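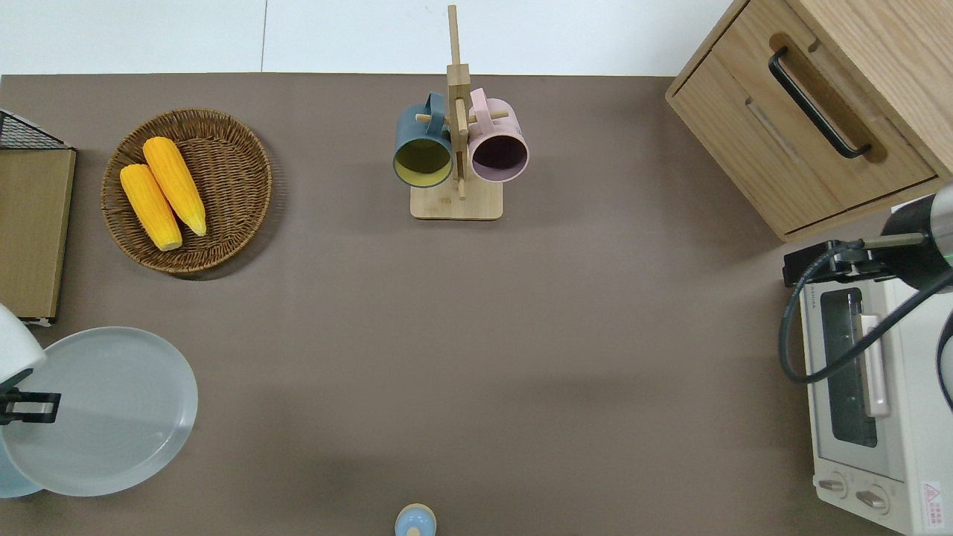 How many demos before you stop fiddling with the layout?
Posted in: Teleop and imitation learning

bhuet_arms
Okay so I've got 310 good episodes of the plate task now and I'm stuck on a question that's probably been argued here before. I've left the kitchen stuff in pretty much the same spots the whole time. Mug tree, corn basket, toaster oven, all of it. Marcelle Guérin (she trains the policy, I just drive the arms) wants me to start shuffling everything before I record any more. I'd love to get one version working first and then make it messy! Who's right?

torquewrench70
Marcelle. Sorry! We did 4000 episodes on the Mevero project with a fixed table and the policy fell apart when someone bumped the shelf. Painful month.

nosen_kit
Gonna disagree with torquewrench. If you shuffle on day one you can't tell if the thing is failing from bad data or from not enough of it. I'd train on what Bastien has, see if it can do a plate at all, then move stuff.

torquewrench70
Sure, but people never do the "then" part. November comes, the demo is due, and the basket is still in the same corner.

bhuet_arms
lol I feel seen. Here's the side camera so you know what I'm dealing with.

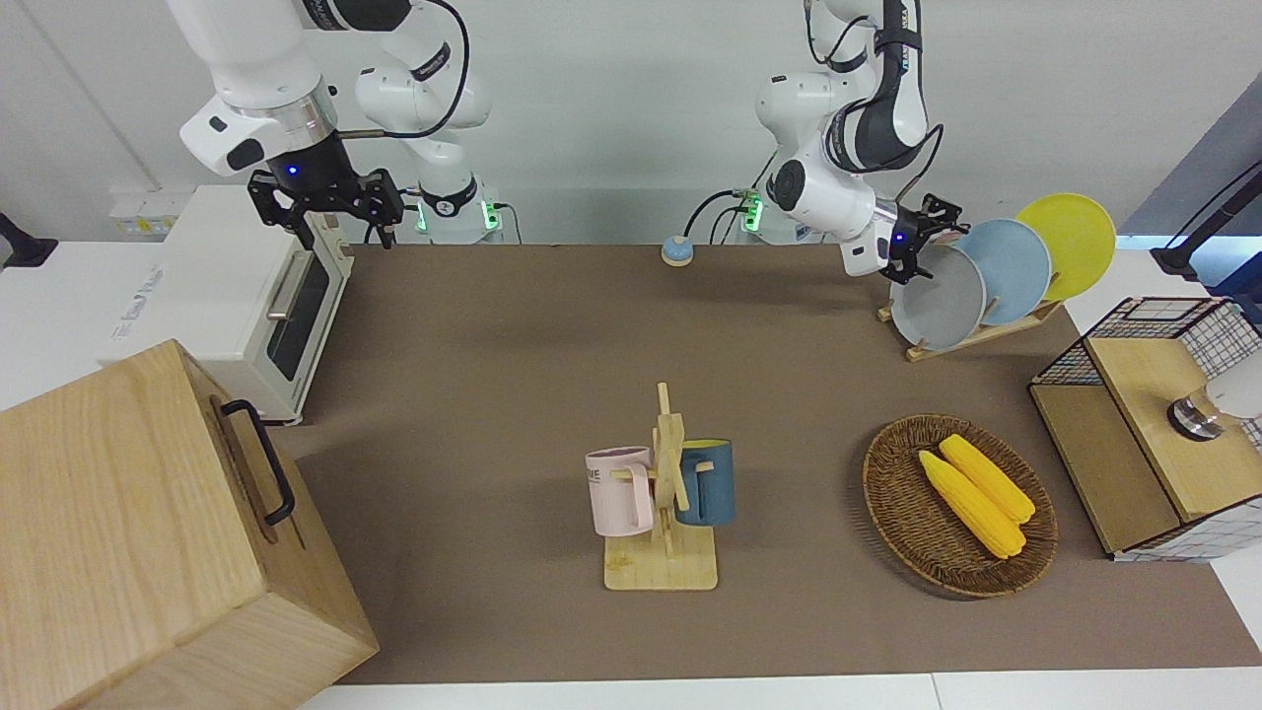
The plates are the part I keep going back and forth on, and I'd take opinions on those before anything else. My plan was to shuffle only what the grippers touch and leave the big stuff alone. The rack has the gray one closest to the gripper, then pale blue, then yellow at the far end, and I'm scared the policy just learns "go to the near end" and never looks at color. So do I swap the order every episode, or every batch?

nosen_kit
Every episode for the plates. It takes ten seconds. Put the order on a sheet before you start, or you'll end up swapping the same pair over and over.

fleury_m
+1 on that, and please turn the mug handles around a bit too. Mine were always hung the same way and the arm got completely lost when I hung one backwards.

torquewrench70
Fine, I can live with that if the basket moves as well. Even a hand's width.

vorance_fan
Do you keep the fumbles? Around 70 of mine have a missed grasp and then a recovery, and I can't decide if I should toss them.

nosen_kit
Keep the recoveries, toss the ones where you gave up.

torquewrench70
I toss both. My operators get sloppy when they know a miss still counts.

bhuet_arms
Okay, going with plates every episode, mugs and basket every batch. Marcelle says she'll train 2 versions, old data only and old plus new, so we can compare. Will post the numbers when they're in!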